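Learning the arm: a training bench at Horine

Flultley packs and ships small orders for other companies. Last year the firm put arms on part of the packing line at its Horine site, and the people who used to pack there by hand now set up and run the cells. This gallery is from the bench where the work is learned and tried out before it goes to the line.

There are 70 people at the site, and 19 of them have been through the bench course so far. It takes five shifts, paid at the normal rate. Most of the first shift is spent on safety and on the stop buttons. After that it is blocks, over and over. A stack of two asks for the same things a carton does -- come in straight, close at the right height, let go without dragging.

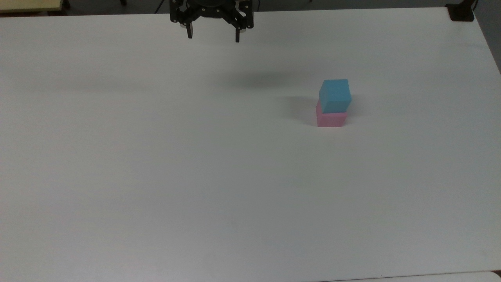 Fingers open, with the blue foam cube resting on the pink one, set a little back from its edge.

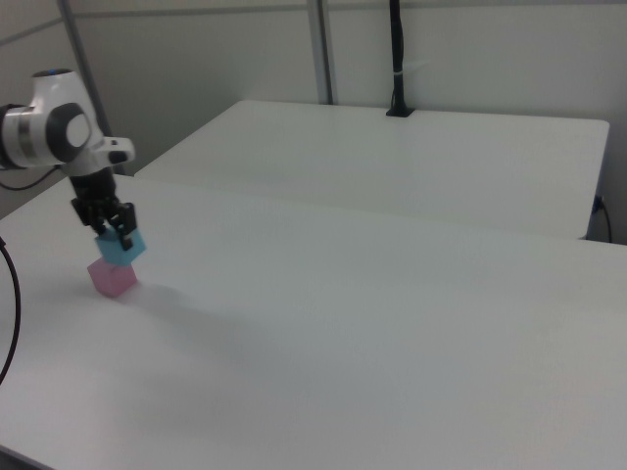

The gripper closed on the blue cube, on top of the pink.

Packers on the old line lifted all day, and sore wrists and shoulders were the most common complaint on the shift sheets. The lifting on the automated cells is mostly gone. What replaced it is watching, clearing jams and changing settings when a new product comes in. Some people like this better. Others say the day feels longer, and that standing by a machine tires them in a different way. Two-hour rotations between the cells and the hand stations were brought in after the first month.

Pay was the other question. Operators who finish the course move up one grade, and that was agreed before the first arm was bolted down. Hand packing stays for fragile and odd-shaped goods, and for any order under 50 pieces, where setting up a cell takes longer than the job.

The Villaseñor site gets its own bench next. The course notes, written by the operators at Horine, are being translated into Spanish for it.

Prukeo uses cookies to remember your settings and count visits. By continuing to browse you accept our cookie policy. Accept | Manage settings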